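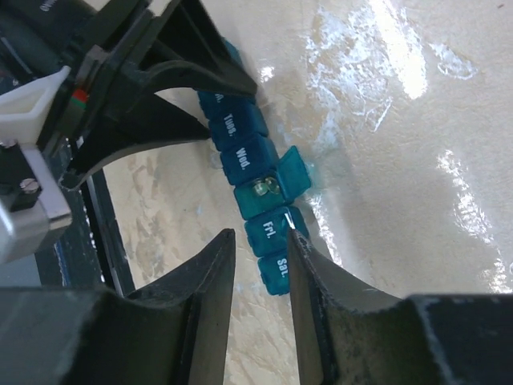 Frequently Asked Questions - Hisard Lakeside Cabins & Campground

Staying with us

Where exactly are you?

On the north shore of Dasent Water, six miles beyond Brarville on the only road that goes there. Your satnav may suggest a short cut through Raptis Farm. The Raptis family have a gate and strong feelings about it, so please stay on the lake road until you see our sign.

What time can we check in?

From 3 pm. If your cabin is ready sooner, Antigoni Margaritis in the office will let you have it. If it isn't, you can leave the car and walk down to the jetty. Standing outside the cabin looking in at the cleaners has been tried and doesn't speed things up.

And check-out?

10 am, please. Tents and caravans can have until noon.

How many cabins are there?

19, all on the lake side of the road. Cabins 1 to 6 are nearest the water and go first. The ones further back are quieter, a bit larger, and have a view of the lake if you are tall or willing to stand on the porch bench.

What's in the kitchen?

A hob, a fridge, a kettle, a toaster, pans, and enough plates and cutlery for the number of people the cabin sleeps. There is a tin opener. There is also a fish knife, which has done a lot of work as a bread knife, so bring your own if you care about edges.

Is bedding included?

Sheets, duvets and pillows, yes. Towels, no. We do hire out towels at the office, and they are perfectly good towels, though you won't be tempted to steal one.

Is there Wi-Fi?

In the office and on the bench outside it. On a busy evening that bench is the most sociable spot on the site, in the sense that everybody sits together and looks at their phones. Mobile signal comes and goes, mostly goes.

Can we bring the dog?

Yes, up to 2 per cabin, and as many as you can sensibly manage on a camping pitch. Leads on near the jetty, please. Other people's bait smells wonderful if you're a spaniel.

On the water

Do we need a fishing licence?

Yes, and we don't sell them. You can get one online before you come, and given the Wi-Fi situation we do mean before you come.

What will we catch?

Perch, mostly. Pike, if you're patient. Trout, according to Benjamín Montecinos, who runs the boats and has been talking about the same trout for several seasons. It was a decent size when he started telling the story and has kept growing.

Can we hire a boat?

Rowing boats by the half day or full day, and a few with small outboards. Book with Benjamín at the boathouse the evening before if you can. Life jackets come with the boat and everybody wears one, including people who have been on boats all their lives.

Can I bring my own boat?

Yes. The slipway is free for guests. It's steep at the bottom, so have a look at it on foot first - reversing a trailer down it draws a crowd, and the crowd gives advice.

Is the lake safe for swimming?

There's a roped-off area by the small beach with a sandy bottom. There is no lifeguard. The water is cold in June and slightly less cold in August.

Where can we clean our fish?

In the hut behind the boathouse, which has a sink, a hose and a lidded bin. Not in the cabin sink, please, and not in the shower block. We will know.

Bookings and money

How do I book?

Ring the office or use the form on our bookings page. We hold a cabin with a deposit of £60 and ask for the rest when you arrive.

What if I have to cancel?

Tell us as soon as you can. If we re-let the cabin, you get the deposit back. If we don't, we'll move it to another stay the same season. Rain is not a reason to cancel. If it were, we'd have closed years ago.

Are you open in winter?

The campground shuts at the end of October. A few cabins stay open until the middle of December for people who like their lakes empty and their socks thick.

Can I have the same cabin as last year?

Usually, if you ask early. Some families have had the same week in the same cabin for so long that they've started complaining to us about changes to "their" curtains. We've put the old ones back up in Cabin 4.

Page last updated Wednesday, January 22, 2025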